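We use cookies to remember your language and your place in this guide. Accept all | Settings

5 Teaching the garment views

This section describes how to prepare the cell model and the camera views in Pundotex before you run a folding program for the first time. Please finish section 4 (arm connection and licence) first. You need to be logged in as Editor. With an Operator login the menu Views is grey and cannot be opened.

Pundotex uses two kinds of view. The wrist view comes from the small camera at the gripper and is used for finding edges and folds. The cell view comes from a fixed camera and is used for checking where the two arms are. 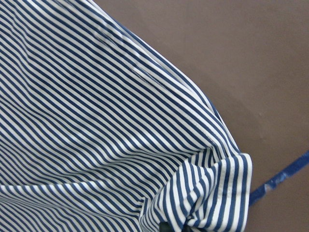 WRIST VIEW

1. Open Views > Wrist and select the arm that you want to set up.

2. Jog the arm with the teach pendant until the edge of the garment crosses the live picture. A part of the table must stay visible next to the cloth. The edge finder compares the two and cannot work on cloth alone.

3. Press Find edge. A green line is drawn in the live window. It should follow the outer border of the cloth and not a stripe.

4. If the line jumps between stripes, open Filter and set Pattern to Striped. Then raise Minimum edge length one step at a time until the line stays still.

Note: Where the cloth is bunched, the direction of the stripes changes suddenly. The software may report this as a second garment. Set Merge regions to On.

CELL VIEW

5. Open Views > Cell. Select the grid of blue tape as the reference and click on the crossings in the order which the program asks for.

6. Check that the drawn grid lies on the tape. If one corner is wrong, click Undo last. It is not necessary to start again.

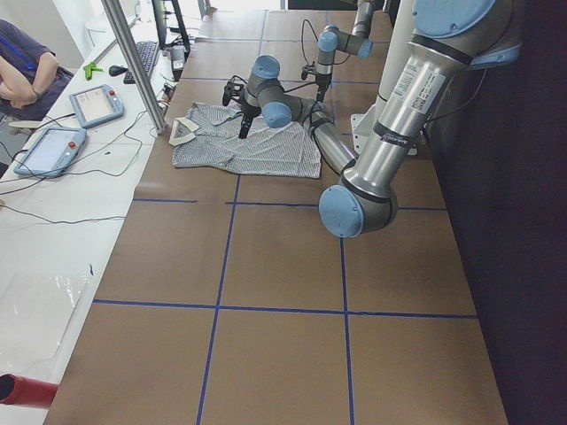
Fig. 5-2 Cell view with the shirt at the far end of the table and the nearer gripper on the cloth.

7. Enter a name for the view and press Save. The name may contain letters and numbers, but no spaces.

CAUTION: Saving a cell view replaces the old reference in all programs which use the same name. Export the old file before you save.

ARM ZONES

Each arm has its own zone in the planner. The zones may overlap, but in the overlap only one arm is allowed to move at a time. The planner from Joubert calls this Shared zone; in older versions it was called Zone C.

8. Open Planner > Zones and draw the zone for each arm on the cell view. Draw the zone for the whole arm, with elbow, and not only for the gripper. The elbow can hang over the table far away from the place where the gripper is working.

9. Set Path timeout to 2,000 ms. With a shorter time the planner often gives up when both arms are close to the garment.
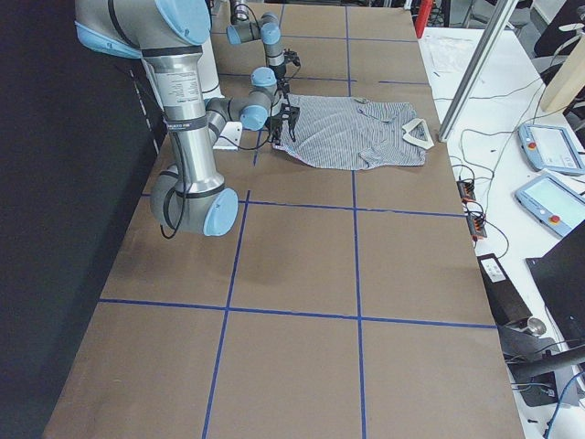
Fig. 5-3 Both arms near the shirt. The collar is at the right end.

10. Press Simulate. If message 988 appears, the zones do not overlap enough to hand over the cloth. Make the shared zone larger and simulate again. Message 1652 means that the cell view is missing or has another name than in the program.

CAUTION: The simulation knows nothing about cables. Before the first real movement, check by eye that no cable can be caught by a wrist, and keep the emergency stop of both pendants within reach.

GARMENT MODEL

For shirts with a collar, the model uses the collar as the starting point. The sleeves and the hem are calculated from there. When the sleeves are folded inward, the model must be told so, otherwise it will look for them outside the body. 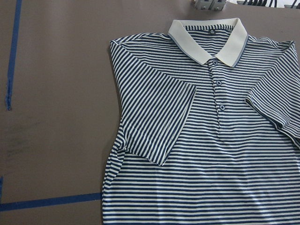

11. Open Garment > New from view and choose the type Polo, short sleeve.

12. Place the marker Collar between the two collar tips, and the marker Placket on the lowest button.

13. Set Sleeves to Folded in if they lie over the chest. If one sleeve leaves the picture, tick Partly visible for this side only.

14. Press Fit. The outline must follow both shoulders. Small differences at the side seam are allowed, as the cloth is never fully flat there.

15. Save the garment model. It appears now in the list of section 6, Writing a fold program.

Pundotex Set-up Guide, issue 6 | © Zorkow | Contact support | Back to top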